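From: Tiruwork Kassa
To: Nokurness gardeners list
Date: 01/02/2022
Subject: Re: seed swap and the Tamiru beans

On the list, Cuvent wrote:
> Does anyone still have the Tamiru pole beans from last year?
> Mine got mice in them over the winter and I'm down to 16 seeds.
> Also, are we doing the swap at the Grurnex hall again or
> somewhere with heat this time?

Hi all,

Yes! I have loads of the Tamirus. I let two whole vines dry out in October and ended up with almost 400 seeds once I'd shelled everything (took me two evenings and a very long movie). Happy to put a couple of envelopes aside for you, just tell me pole or bush, I saved both.

On the hall, I called and they want 188 dollars for the afternoon, heat included. That's more than last time but I'd pay it, my fingers were useless by three o'clock and I couldn't write a single label. If we all chip in at the door it should be fine. 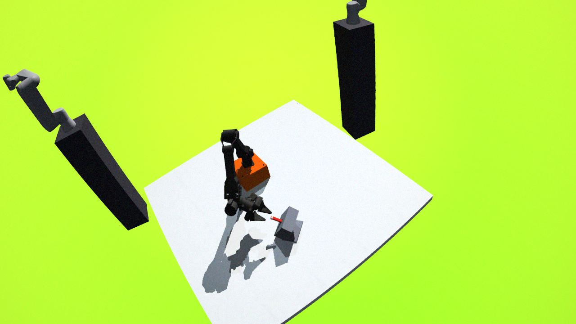 Black arm on its orange base, white platform, green ground. Rendered.

Now, tomatoes. I'm cutting back to four kinds this year, I mean it this time. The big yellow ones split on me again after every rain and the paste ones were so good that I'd rather give them the room. If anybody has a short-season paste variety they love, bring some! I'll trade beans, dill, or the purple carrots that come up when they feel like it.

One more thing, please write the year on your packets. I opened one last spring that just said "good squash" and got six gourds.

Tiruwork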